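Apolinar Zepeda
Oct 19, 2018

ok finished Drement at 2am, thread. spoilers for book one (Bevdale), none for the ending of this one, promise 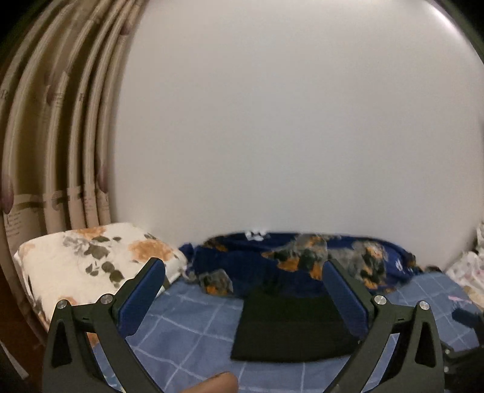

2/ so it picks up in February, seven months after the flood, and Tovar is STILL not talking to her brother. 200 pages of not talking. I loved it?? my sister quit at page 90

3/ the ferry chapters. ugh. so good. whoever edited this let them run long and thank you

4/ less good: the mayor. in Bevdale he was scary bc you never knew what he wanted. now he explains it. twice. over soup

5/ also the map in the front is wrong, Puseck is north of the river in ch 3 and south of it evrywhere else. Braulio Varela says it's on purpose. Braulio reads too many forums

6/ the letter on p. 300 though. had to put it down and go stand in the kitchen

7/ four stars. would of been five without the soup. Braulio you can have my copy after Baltazar, he asked first

8/ no I haven't started book three, stop asking lol

14 comments · 31 shares

We use cookies to improve your experience. Accept | Manage settings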